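Chapter 4
Care and Adjustment of the Two-Finger Hand Gripper

A hand gripper has few moving parts, but each one affects how the fingers meet. This chapter covers the pads, the pivots and the linkage, in the order they should be checked. Work through it before each session and again whenever the tool has been dropped.

4.1 Pads and pivots

Open the fingers fully and look at the ribbed faces. Both pads should sit at the same angle to the centerline. Wipe off crumbs and grease with a damp cloth, then check each pivot pin for side play. Replace any pad with a torn rib.

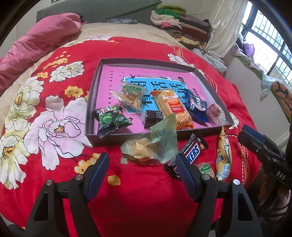
4.2 The grip check

Close the fingers slowly on a light wrapped snack, one pad at each side edge, and lift it just clear of the surface. Hold for 22 seconds. The package should not turn or slide.

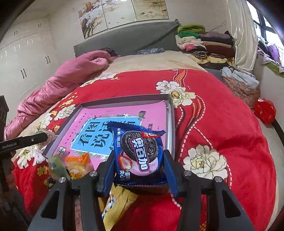

If it turns, one pad is leading the other. Loosen the linkage screw on that side, reset the finger and repeat the check. Yamila Troncoso's shop log, used in Section 4.5, lists 40 such adjustments. Most needed only one reset. Record the result and the pad set number before putting the tool back in use.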